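A day at the Urkunero makers' trade fair
2023-10-30

I'd been putting off going to a proper trade fair for ages. My little shop has sold candles and soap online for a while now and I kept telling myself fairs were for grown-up businesses with lanyards and sales teams. Then Nga Ung, who I share a packing room with, bought two tickets and more or less dragged me onto the train. I'm so glad she did!

Urkunero is held in an old tram depot, a short walk from the station. There were 106 stands this year (I know because they're numbered, and Nga wanted to see stand 106, which was right at the back next to the loading doors and freezing). Entry was £30 each, coffee not included, and bring a sandwich because the queue for food was daft.

We started with packaging, as that's where most of my money goes. The people at Zendar do plain mailing boxes with a minimum order of 30, which made me want to hug them. Every other supplier I've spoken to wants me to take a pallet, and I live in a flat. I asked about printing on the inside of the lid and they said yes, but the lead time goes up by a fortnight, so if you're thinking of Valentine's orders you'd need artwork to them early in January. I wrote that on my hand.

After that it was the homeware aisle, where I wasn't meant to spend anything and mostly didn't. I could have stayed there all afternoon. 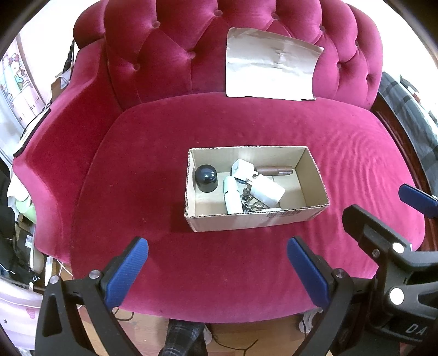 Buttons, velvet and a very deep pink.

The best part of the day for me was the pricing talk by Noemí Villalobos. She ran a stationery brand for years before she started advising small sellers, and she went through her first price list line by line, mistakes and all. She'd left out card fees, returns and her own time. I've left out two of those myself (I'm not saying which). Her advice was to take your best seller, work out what one single order costs you from start to finish, and do it with the actual receipts in front of you. I did it on the train home with Nga's calculator and my lavender candle is making a good deal less than I thought. Ouch.

Gebreyes had a stand about wholesale, and I'll admit I was nervous going up to it. They match makers with independent shops and take a cut of the first order. The chap was patient with my questions but a bit vague when I asked what happens if a shop pays late, so I've asked for the terms in writing before I sign up to anything.

I also had a go on the Estum stock software. It's nice and clear, and it'll warn you when you're low on wicks or jars, but it didn't talk to my shop platform and the person demoing it wasn't sure when it would. Back to the spreadsheet for me, then.

A few bits if you're going next year. Get there for opening, the aisles are packed by eleven. Take more business cards than you think, I ran out before lunch and ended up writing my web address on the backs of Nga's. Wear a jumper. And the talks can't be booked, so queue early for the ones you really want – we missed the one on product photos and I'm still cross about it.

My Zendar samples should be here next week and I'll post some photos once I've tried dropping them down the stairs.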